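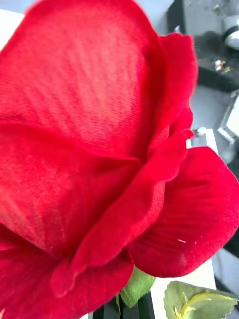

Teinture de fibres cellulosiques à partir de coproduits végétaux
Rapport de projet — licence professionnelle Textiles et matériaux
30 août 2020

1. Contexte

Le projet Dillura a été proposé par l'atelier de teinture Tollent, qui travaille pour des fabricants de linge de maison. L'atelier utilise des colorants réactifs sur coton et souhaitait savoir si une partie des teintes rouges et brunes pouvait être obtenue avec des extraits végétaux, sans changer les machines en place. Les matières retenues sont la racine de garance, en poudre, et les pelures d'oignon jaune fournies par la conserverie Saavedra.

Le travail devait commencer au laboratoire en avril. La fermeture des locaux l'a repoussé au début de l'été, et le programme d'essais a été réduit. Les essais sur lin prévus au départ ont été abandonnés. Tout ce qui suit concerne une seule toile de coton, désencollée et blanchie, prise dans le même rouleau.

2. Matériel et méthode

Les éprouvettes ont été lavées au carbonate de sodium, rincées puis séchées à l'air. Nous avons comparé deux préparations : un mordançage à l'alun seul, et un passage en bain de tanin suivi du même mordançage. Un témoin sans mordant a été teint dans chaque bain.

L'extraction s'est faite dans l'eau du réseau, filtrée sur toile. Pour la garance, la température a été tenue sous 90 °C, les bains plus chauds donnant des bruns ternes lors des essais préliminaires. La durée de teinture a été fixée à 90 minutes, avec 30 minutes de refroidissement dans le bain avant rinçage. Le rapport de bain était de 1:30. Chaque essai a été répété 3 fois.

La couleur a été mesurée au spectrophotomètre après conditionnement. La solidité au lavage a été évaluée avec l'échelle de gris, par deux personnes, sans échange entre elles avant la notation. Pour la solidité à la lumière, nous n'avons pas eu accès à l'enceinte Xénon et les éprouvettes ont été exposées derrière une vitre, à moitié masquées. Cette partie reste donc indicative.

3. Résultats

Le prétraitement au tanin a l'effet le plus net. Avec la garance, il donne un rouge plus soutenu et surtout plus uni. Sans tanin, les éprouvettes présentent des marbrures visibles à l'œil nu, en particulier près des lisières. Les témoins sans mordant restent rose pâle et dégorgent dès le premier lavage.

Avec les pelures d'oignon, la teinte va du jaune orangé au brun selon la concentration. L'écart entre répétitions est plus important qu'avec la garance. Les pelures venaient de 2 livraisons, et nous ne les avons pas mélangées avant de les peser — c'est une erreur de notre part, qui empêche de séparer l'effet du lot et celui du procédé.

Au lavage, la garance sur tanin et alun obtient la note attendue par l'atelier. L'oignon reste en dessous. À la lumière, la partie exposée des éprouvettes à l'oignon se distingue clairement de la partie masquée.

4. Suite possible

L'atelier Tollent garde la garance pour un essai sur sa machine pilote Mavaneck. Il faudra revoir la filtration, car la poudre fine passe à travers notre toile et risque de se déposer dans les buses. Le coût du tanin n'a pas été chiffré. La charge des bains usés en matière organique n'a pas été mesurée non plus et devra l'être avant tout rejet. Les fiches d'essai et les relevés de couleur sont joints en annexe.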